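How to Prepare for and Register at a One-Day Beauty Workshop

These instructions are for guests attending a one-day skin care and makeup workshop organized by Wulum Beauty Education at the Vemport Exhibition Hall. They cover registration, skin preparation, the patch test, the practice session, and the sale area. Guests who have attended before should read the patch test section again, as the waiting time has been changed.

Step 1. Register and choose a session

Each ticket admits the named guest to one practice session and to the sale area. If your ticket includes a companion, enter the companion's full name at the time of booking. Names cannot be added at the door. The hall admits 2,000 guests over the day, but the practice tables are limited to 206 places, and these are assigned in order of registration.

After you register, you will receive a confirmation by email with your session time and table letter. Keep a copy on your phone or print it. If you need to change your session, reply to the confirmation before the end of August. Requests received later will be placed on a waiting list.

Step 2. Complete the patch test

The workshop uses the Gido cleansing range and the Løken cream range. A sample card with both products is mailed to every guest with a practice place.

Apply a small amount of each product to the inside of the forearm, leaving a clear space between the two. Do not wash the area for a full day. If you notice redness, itching, or swelling, rinse the skin with cool water and do not use the product again. Bring the card with you and tell the staff at the table which product caused the reaction. You may still take part using your own products.

Guests who are under treatment for a skin condition should speak with their doctor before using any sample.

Step 3. Prepare your skin

Stop using peels, scrubs, and retinol products three days before the workshop. On the evening before, cleanse as usual and apply a plain moisturizer. On the day itself, wash your face with lukewarm water and arrive without foundation or powder. Sunscreen may be worn and will be removed during the first exercise.

Contact lens wearers should bring their glasses and a lens case. Lenses must be taken out before the eye makeup exercise begins.

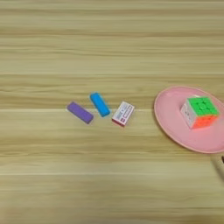
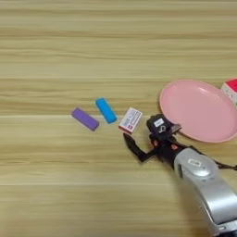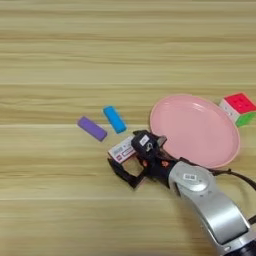

Purple block on a light wooden tabletop, three views.

Step 4. Check in and find your table

Doors open one hour before the first session. Present your confirmation and a photo ID at the registration desk. You will be given a wristband, which must be worn until you leave. Coats and large bags should be left at the coat check, as the aisles between tables have to remain clear.

Sessions start on time. Guests who arrive more than 15 minutes late may watch from the seating area but will not be placed at a table.

Step 5. Take part in the practice session

Wash your hands before you sit down. The session leader, Yolotzin Sandoval, will demonstrate each stage once and then repeat it slowly while guests follow.

Begin with the cleanser. Work it over dry skin with the fingertips, starting at the chin and moving outward, and remove it with a damp cotton pad. Pat the skin dry. Apply the cream in small dots to the forehead, cheeks, and chin, then press it in with flat fingers. Do not pull at the skin under the eyes. Allow the cream to settle before applying base makeup.

Brushes and sponges must not be shared. Used sponges and cotton go into the lined bin at the end of your row. If you bring your own brushes, wash them the night before and let them dry lying flat.

Step 6. Visit the sale area

Day prices apply only to guests wearing a wristband. Payment is by card. Opened products cannot be returned, so ask to try a tester before you buy. Sealed items may be exchanged at the service desk until closing time.

Photography is permitted in the sale area and during the stage program. Please ask other guests before including them in a picture.

Page updated 11 September 2022

Contact Guest Services | © Wulum Beauty Education. All rights reserved. | Back to top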